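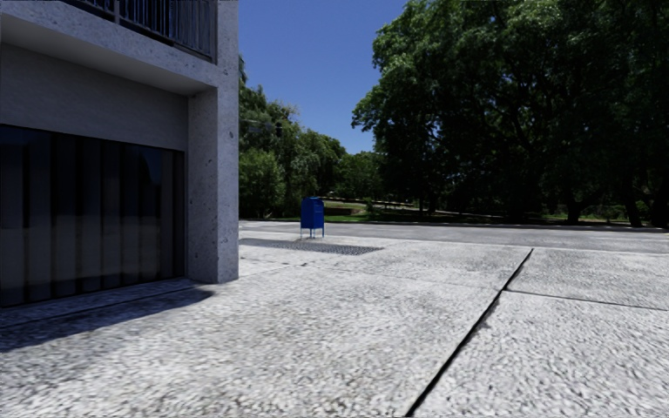
Tuesday, late

Went to the residents' meeting about the new bus scheme after all. I'd told Fongchan I wouldn't, and she said in that case I'd lose the right to moan about it, so I put my coat on.

The pitch is that the 3 stops running every twenty minutes becomes "on demand". You ring up or use the Wireo app, a minibus comes to a corner near you, everyone is happy. The man from Deludbridge had slides. On one of them a pensioner was laughing at a telephone. I have never laughed at a telephone in my life.

Somebody asked how long you'd wait. He said it would depend on demand. Somebody else asked what happens if demand is high and he said the system would learn. Learn what? I wrote that down on the back of the agenda and underlined it, then didn't ask it, which annoyed me all the way home.

They've had a trial over in Grekine since the spring and he put up a figure of 600 journeys. Over what period he didn't say. Mrs Rojanasak senior wanted to know if that was 600 people or the same two going back and forth to the dentist. Best question of the night. He promised to get back to her and wrote nothing down.

Amnuay spoke in favour. He drives to work, so I take his enthusiasm with a pinch of salt, but he did have a point that the last bus up from Srisuk goes round with its lights on and hardly a soul aboard. Well, yes. It leaves before the evening shift gets out. Move it half an hour and see. I did say that one aloud and got a bit of a murmur, and the Deludbridge man called it a really valuable insight, so that's that buried.

There was a form at the end. "How excited are you about the changes?" with boxes from fairly to extremely. I drew my own box.

Walked back with Fongchan the long way. She thinks it'll come in whatever anyone says and we may as well get the app and find out. She may be right. She also thought the bread maker would change our lives, and it's under the stairs.

Feet cold. Must ring the surgery in the morning about moving Mum's appointment, and ask whether they do anything after ten, because if the bus does go I don't see how I'd get her there for quarter past eight. Bins out too, the green one. Ate the last of the rice pudding standing up.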